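Derkell four-inch foldable topper, after a winter on it

I put off buying a mattress topper for two years. We have a guest bed that came with the apartment (well, the frame did, the mattress we bought in a hurry) and it's the kind of bed people are very polite about in the morning. My sister-in-law called it "firm" in a voice I'd rather not hear again. So in the fall I finally sat down and read way too many reviews, ordered two toppers, sent one back, and I've been sleeping on the other one myself ever since because I liked it too much to leave in the guest room. Sorry, guests!

The one I returned was the Grastia. Nice company, easy return, no complaints there, but it was so soft I felt like I was being slowly swallowed. If you sleep on your back and don't move all night you might love it. I sleep like a rotisserie chicken, and every time I wanted to turn over I had to plan it.

The Derkell is a different animal. It's foam, 4 inches thick, fairly springy, and when you roll over it sort of gives you a push. The first couple of nights I thought I'd made a mistake there too. It felt lumpy near my hips, which turned out to be the fold lines (it ships folded, not rolled) and those flattened out by the end of the week. If yours has them, give it time before you pack it back up. You'll never get it back in that box anyway.

Smell: yes, a bit. Sort of like a new shower curtain. I stood it up by an open window for a weekend with the door shut and then it was fine. My husband says he could still smell it in week three but he also says he can smell when the milk is going to turn, so take that how you like.

Heat was my big worry. I run hot and I've had foam before that felt like lying on a heating pad. This one is okay. I wouldn't call it cool, whatever it says on the label, but I'm not kicking the covers off either. Ask me again in July. 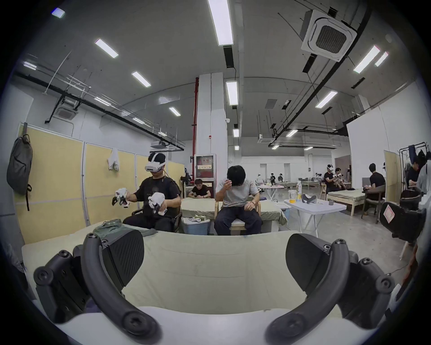 A reader going by Manríquez wrote in after my first short post on this to say the cover is the weak spot. Theirs went through the wash on cold, came out a good inch shorter than it went in, and now the corners pop off every time someone sits on the side of the bed. They also said the foam itself has held up great through a move and a teenager, and they'd buy it again and just use their own fitted sheet over the top.

I was a little spooked by that, so I washed mine on cold too and hung it over the shower rod to dry. It did come out tight. I got it back on, with some swearing and a knee, and it's stayed on so far, but I wouldn't put it anywhere near a dryer. The zipper is also kind of cheap. It snags on the seam about halfway down the long side, always in the same place, and I now know to hold the fabric flat with my thumb as I go past. Annoying at this price.

Other small stuff. It slides. On our slippery old mattress it had crept toward the wall by morning until I put one of those rubbery rug grippers underneath, and it hasn't budged since. You'll want deep-pocket sheets, too. Our regular ones came off at the feet the first night and I woke up wrapped in them like a burrito. I ended up with a Cliken set, which fits with room to spare, though the color is grayer than it looked on my screen.

It's heavier than you'd think. I can fold it and drag it down the hall alone but I wouldn't want to do stairs with it. Folded up it does make a decent seat, and the dog has claimed it any time I strip the bed.

Would I buy it again? I think so, yeah. My hip doesn't wake me up at four in the morning anymore and that's really all I was after. I'd take off a star for the cover and the zipper. If you're a side sleeper or you toss around, try this before one of the squishy ones. If you like to sink in, get the Grastia and have fun in there.

I still owe the guest room a topper. They had a thinner one listed last time I looked, so if anyone has tried that with a really hard mattress underneath, let me know how it went.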